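Road freight does not need another app

Every spring somebody tells the haulers around Cindcombe that empty miles are finished. This May it was Barbu, a load-matching platform that wants 5 percent of every job and promises to fill our trailers on the way home. I run dispatch for a small yard, and I have heard this pitch before.

The sales deck says trucks come back empty because nobody can see the freight. I doubt that. My drivers come back from Bidley empty because the warehouse there closes its dock at 4 p.m. and won't hold a pallet for a truck stuck in traffic. A map with colored dots doesn't change the dock hours.
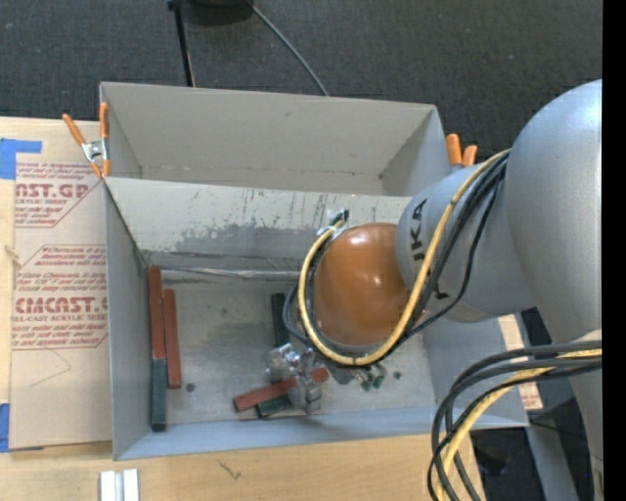

Red and green blocks in the front compartment, and the back one empty.

Then there is the math. Barbu talks about 483 matched loads in its trial – fine, but how many paid enough to cover the detour? I asked twice. Getachew Chala, who drives the Fuludham run for us, took one of those loads. He went 30 miles out of his way and waited two hours at a gate for a half-full trailer. The platform booked it as a success.

I would pay for a tool that told me which docks run late and who pays for the waiting. Shippers don't want that published, and shippers are the customers these platforms are really after. Haulers are the supply.

So we'll keep the phone and the whiteboard for now. If Barbu wants our 20 trucks, it can start by putting waiting time in the contract – at a rate, per hour, with the shipper's name next to it.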